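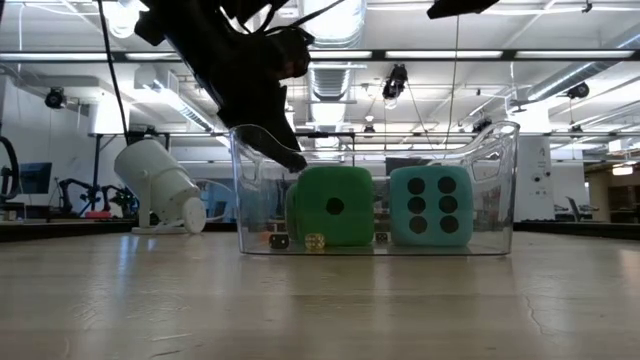
阿尔达娜·托莱多(Aldana Toledo)
学前教育专业三年级学生,课程项目报告执笔人
指导教师:比奥莱塔·塞普尔韦达(Violeta Sepúlveda)
提交日期:2020年5月13日

社区玩具借阅室的借阅情况与目录改进
——以戈多伊街区卡科拉玩具借阅室为对象

一、选题来由

玩具借阅室的做法和图书馆差不多:家长办一张借阅证,按期借走玩具,用完归还,再换别的。我在二年级实习时第一次接触到这种地方,当时负责在门口登记,一个下午坐下来,听到最多的一句话是“上次那个还在不在”。家长记得孩子玩过什么,却说不出它叫什么名字,也不知道去哪个架子上找。登记的人翻目录,目录上写的是厂家的商品名,家长说的是“能滚的那个”“有绳子的那个”,两边对不上。

学前教育专业的课程里讲玩具的选择和投放,讲年龄特点,讲材料,很少讲一件玩具在几十个家庭之间转来转去时会遇到什么。这次课程项目要求从实习单位中找一个具体问题,我选了借阅目录和借还流程。项目原定包括一个学期的现场观察,三月起借阅室停止开放,现场部分没有做完,报告后半部分改以已有的借阅记录和电话访谈为主。

二、卡科拉借阅室的基本情况

卡科拉(Cakora)借阅室在戈多伊(Godoy)街区一栋旧办公楼的底层,与一家缝纫培训班共用入口。室内分成前后两间,前间用来登记和试玩,后间放架子。架子是从一家停业的鞋店接手的,隔层深而矮,适合放鞋盒,放玩具不太方便,高一点的东西只能横着放。

借阅室面向有八岁以下孩子的家庭,每户一次最多借三件,借期两周,可以续借一次。不收押金,按年交一笔很低的会费。逾期没有罚款,工作人员会打电话提醒。这一条在访谈中有人赞成,也有人觉得太松,后面会写到。

登记使用一款叫德拉泰克斯(Dratex)的借还软件。这款软件本来是给工具租赁店用的,里面的字段有“功率”“电压”“操作证号”,借阅室把这几栏空着,把年龄写进了“备注”。因为年龄写在备注里,软件无法按年龄筛选,这是我最早注意到的问题。

三、资料来源和做法

本报告使用三种资料。

第一种是借阅记录。借阅室同意我使用去年七月至今年二月的记录,导出前已删去姓名和电话,只保留每户的编号。这段时间共有借出记录858条,涉及133户家庭。

第二种是目录。停止开放时目录上共有玩具407件。这里的“件”按借阅单位计算,一套积木算一件,一盒拼图也算一件。

第三种是访谈。我给同意接听的家长打了电话,每次通话不超过半小时,问题只有四组:平时怎么挑、什么东西借回去没有玩、归还时有没有遇到麻烦、希望目录上多写什么。访谈没有录音,通话时记笔记,挂断后当天整理。另外访谈了借阅室的两名工作人员。

分析方法比较简单。我把每条借出记录与目录逐条对应,给每件玩具补写了类别和适用年龄,再看各类玩具的借出次数、续借次数和逾期情况。类别是我自己定的,和指导教师讨论过两次,分为建构类、角色扮演类、运动类、规则游戏类、拼图与配对类、声音与乐器类、其他。有些玩具放在哪一类都说得过去,比如带轨道的小火车,既要搭,又常常用来编故事。我按照工作人员平时推荐它的说法来归类,小火车归在建构类。

四、借阅记录反映的情况

(一)集中在少数玩具上

借出次数的分布很不平均。有一批玩具几乎没有在架子上停留过,刚归还就被借走;另一批玩具从入库到停止开放一次也没有借出。把所有借出次数平均到每件玩具上,每件略多于两次,但这个平均数说明不了多少问题,很少有玩具的实际情况接近它。

一次也没有借出的玩具,我去后间逐件看过(当时还在开放)。其中有的放在最高一层,有的盒子上没有图,还有的目录名称让人完全猜不出内容。有一件在目录上叫“探索家二代”,打开是一套量杯和漏斗。工作人员说盒子上就是这么写的。

(二)各类别的差别

建构类借出最多,续借也最多。家长的说法是,积木第一周孩子只是倒出来,第二周才开始搭,所以两周不够。

角色扮演类次之,季节性比较明显,厨房和医生的套装在假期里借得多。有一位家长提到,孩子打过针之后连续借了两次听诊器。

运动类包括球、套圈、平衡石和大号软骰子一类的东西,借出次数居中,但归还得早,不少在一周以内就送了回来。原因多半和住房有关,戈多伊街区的住户大多住公寓,楼下会有意见。一位父亲说他只借软的,“掉在地上没有声音,别的我不敢拿”。

规则游戏类借出的次数少于我的预期。访谈后我认为和说明书有关:很多套装的说明书已经丢失,或者只有外文。家长拿到一盒棋子和卡片,不知道怎么开始。有几户自己编了规则,并把规则写在纸上放回了盒子里,后来借到的家庭还在用。这几张纸是借阅室里很有意思的东西,其中一张写着“输的人收拾”,字是孩子写的。

拼图与配对类的问题是缺片。记录里没有“缺片”一栏,工作人员用铅笔写在盒底。

声音与乐器类件数很少,借出却很频繁,归还也快。归还快的原因不需要多解释。

(三)逾期

逾期集中在少数家庭。大部分家庭一次也没有逾期。逾期的家庭里,有的是搬了家,有的是孩子在祖父母那边住,玩具也留在那边。没有罚款是否导致逾期,仅凭这份记录无法判断,因为借阅室从开办起就没有罚款,没有可以对比的时期。

两名工作人员的看法不同。一位认为应当收一点钱,数目不重要,有就行。另一位反对,她说收了钱,家长会觉得晚还是付过费的,反而更不急。我没有办法用现有资料支持其中任何一方。

五、访谈中的几个问题

(一)怎么挑

我原来以为家长主要看年龄。访谈中多数家长先说的是大小:能不能放进推车底下的篮子,家里有没有地方放。其次是会不会吵,然后才是孩子喜不喜欢。年龄通常排在后面,有两个孩子的家庭几乎不看年龄,因为两个孩子总要抢同一件。

这对目录有直接影响。现有目录没有尺寸,没有重量,也没有写会不会发声、要不要电池。家长需要把东西从架子上取下来才知道。下雨天人多的时候,前间的地上摆满了取下来又不要的盒子,放回去常常放错位置。

(二)借回去没有玩

几乎每位家长都能举出一件。常见的原因是太难、太简单、缺零件、要用的电池家里没有。有一位母亲讲得比较细:她借过一套穿线板,孩子不感兴趣,放了两周,归还的前一晚孩子忽然坐下来穿了一个小时,第二天哭着不肯还。续借已经用过了,她只好还掉,再借时等了很久。

这件事让我想到,两周的期限对有些玩具是不合适的。可是期限如果按件设定,工作人员的负担会增加,德拉泰克斯软件也不支持对单件设定期限。

(三)清洁

清洁是家长问得很多的问题,今年二月以后问得更多。借阅室的做法是归还后先登记,放入待清洁的箱子,由工作人员擦洗晾干,再上架。使用的清洁剂是林杜伦特(Lindulent),按瓶身标签稀释。塑料和硅胶的玩具可以直接擦洗,木制玩具用拧干的布擦,布制玩具送去机洗。软泡沫类比较难处理,表面容易留印子,泡水以后很久不干,工作人员只擦表面。

家长并不知道这些步骤。访谈中有人说每次借回家都要自己再洗一遍,也有人说从来不借布的。流程本来就有,只是没有写出来给人看。我建议在前间贴一张说明,工作人员已经同意,因停止开放暂时没有贴。

(四)希望目录多写什么

回答很集中:照片、大小、里面有几样东西、要不要电池。有一位家长希望写上“适合一个人玩还是几个人玩”。还有一位希望知道别的孩子玩了多久,我认为这一条很有价值,但目前没有办法收集。

六、目录改进方案

根据以上情况,我为借阅室重新编写了一份目录。新目录不依赖德拉泰克斯软件,用普通电子表格制作,以借阅编号与软件对应。每件玩具一行,栏目如下:

借阅编号
通俗名称(用家长会说的话来写)
原商品名
类别
适用年龄
尺寸(小、中、大,以推车篮子能否放下为界)
组成部分及数量
是否发声
是否需要电池,何种电池
一个人玩或几个人玩
清洁方式
缺损记录
照片

通俗名称的写法花了最多时间。开始时我自己起名,请家长读,发现仍然有偏差。我写“圆柱嵌块”,家长说那是“塞木头桩子的”。后来改为先把玩具给家长看,记下他们第一句怎么叫,再从中选一个短的。“探索家二代”现在叫“量杯和漏斗”。

年龄一栏也做了修改。旧备注中的年龄抄自包装,各家厂商的标准不一致,有的写得很宽。新目录保留包装上的下限,因为它关系到小零件的安全,上限则不再填写。工作人员反映,上限常常让家长放弃孩子其实还爱玩的东西。

组成部分及数量这一栏需要逐件清点,停止开放前只完成了建构类和拼图与配对类,其余各类只填写了前几栏。照片部分同样没有完成,已有的照片拍摄条件不一,有的背景较乱,重新开放后需要补拍。

七、试用

新目录在停止开放前试用了不到三周。做法是打印一份放在登记台上,家长可以先翻目录再去后间找。

试用时间太短,借出次数的变化不能说明问题。能够记录的是几点观察。第一,前间地上的盒子少了,放错位置的情况仍然有。第二,从来没有借出过的玩具中,有几件在试用期间借出,包括量杯和漏斗。第三,打印的目录只有一份,前面的人翻看时后面的人要等,有人等不及就直接去了后间。第四,孩子也翻目录,只看有照片的几页,看中了就指。最后一点在设计时没有考虑到,以后的版本可以把照片放大,文字缩小,或者单独做一本给孩子看的册子。

工作人员对新目录的意见主要是更新麻烦。每入库一件就要重印一页,缺损记录也要在表格和盒底各写一遍。我建议取消盒底的铅笔记录,他们没有采纳,理由是归还时人站在架子前,手边没有电脑。现在两处都保留。

八、不足

首先,样本只来自一家借阅室,街区的住房条件、家庭收入都比较接近,结论不能直接用到别处。

其次,接受访谈的家长都是愿意接电话的家长,来得比较勤,对借阅室印象也比较好。办了证却很少来的家庭,我只联系到两户,其中一户不记得自己办过证。

再次,类别由我一个人划分,虽然经过讨论,没有做第二人的独立归类。如果换一个人来分,小火车、磁力板、手偶台这几样很可能会换位置,建构类和角色扮演类之间的差距也会随之变化。

还有一个不足与记录本身有关。借出次数表示有人把它拿走了,不表示孩子玩了。有些借出很多的玩具,家长在电话里说孩子只是喜欢那个盒子。

九、后续打算

借阅室重新开放的时间还没有确定。在此之前,我会继续补齐目录里能在家完成的部分,包括各类说明书的整理和翻译。规则游戏类缺说明书的套装,我列了单子,先写一页以内的简易玩法,请两三户家庭在电话里试读,看能不能照着玩起来。家长自己写的那几张规则,征得同意后会一并收进去。

清洁方式一栏需要重新核对。工作人员正在讨论归还后是否增加一段静置时间再上架,如果增加,每件玩具在架子上的时间会缩短,热门的几件等候会更长,借期也可能要跟着调整。

表格和栏目说明已经交给借阅室保存。类别划分的草稿和访谈笔记按课程要求在成绩评定后销毁,去掉编号的汇总表保留在系里,需要的同学可以向塞普尔韦达老师借阅。

附:电话访谈提纲

一、您一般多久来一次?谁来挑,您还是孩子?
二、挑的时候先看什么?有没有看中了却没有借的,为什么?
三、有没有借回去几乎没玩的?后来是怎么处理的?
四、归还的时候有没有遇到过少了零件、坏了、找不到盒子的情况?
五、目录上您希望多写什么?有没有您觉得不用写的?
六、对清洁有没有想问的?

提纲第一问和最后一问是打过几个电话之后加上的,最早通话的几户没有回答,整理时按空缺处理。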